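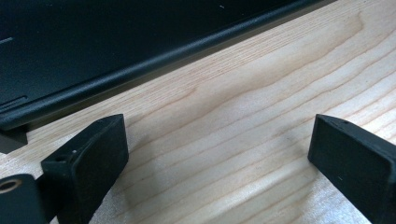
A reader of our first report objected that hand-held grippers teach a machine what a person's wrist can do, and that a robot arm has no wrist of that kind. The objection was a fair one, and much of the work of the Nornthorpe Laboratory for Manipulation Research has grown out of it.

About the Laboratory

The Nornthorpe Laboratory studies how robots can learn everyday handling tasks from demonstrations given by people. Our demonstrators do not steer a robot from a distance. They hold a pair of grippers in their own hands and carry out the task at a table, while cameras record the motion. The recordings are then used to train a control program, and the program is tested on robot arms at our second site in Trovside.

The Laboratory was founded as a teaching unit of the Nornthorpe Technical Institute and became a separate research group in February of its third year. We continue to teach, and students in the final year of the Institute's engineering course may complete their project with us.

Our Method

Each study begins with a written task sheet. The sheet names the objects, their starting places and the condition that ends the attempt. Demonstrators practice until they can complete the task at an even pace, and only then does recording begin. A standard study consists of 800 demonstrations, divided among several demonstrators so that the program does not copy the habits of one person.

Every recording is reviewed before it is used. Attempts in which an object is dropped are kept in a separate set. We have found these recordings useful for teaching a program to recover from a poor grasp, and they are now part of all our training runs.

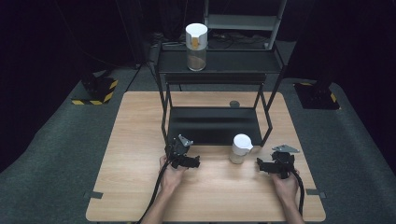

How does the Laboratory deal with motions that a person can make and a robot cannot?

Each recording is passed through a check that we call the Parnow filter. It compares the path of each gripper with the reach and speed of the robot arm that will later perform the task. Where the arm could not follow, the recording is slowed, and if slowing is not enough, it is set aside. The filter is run on the same day as the recording, so that demonstrators can adjust their posture before the next session.

Principal Results

Our main published result concerns the number of demonstrations needed when the furniture on a table is changed. In the Berisha study, a program was trained with shelves and containers in one arrangement and then tested with them in another. Without further training, it completed fewer than half of its trials. After 130 added demonstrations in varied arrangements, its performance returned to the level measured before the change.

A second group was given 300 added demonstrations,

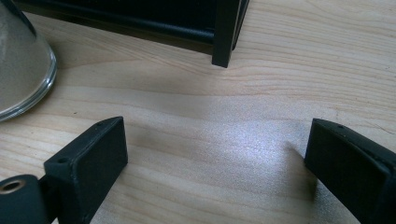 all of them recorded in a single new arrangement, and its program did less well than the first when the shelves were moved again. We concluded that variety in the layout of the table was of greater value than the length of the recording session. The practice of the Laboratory has since been to change the layout after every 20 demonstrations.

The study did not examine soft objects or objects heavier than a filled jar. Work on both is in progress at Trovside.

Visits and Inquiries

The Laboratory receives school groups and visiting researchers by arrangement with the Institute's front office. Task sheets and reports are supplied on written request. Applications for student projects should include a course record and a short statement of interest.

Page last revised May 2018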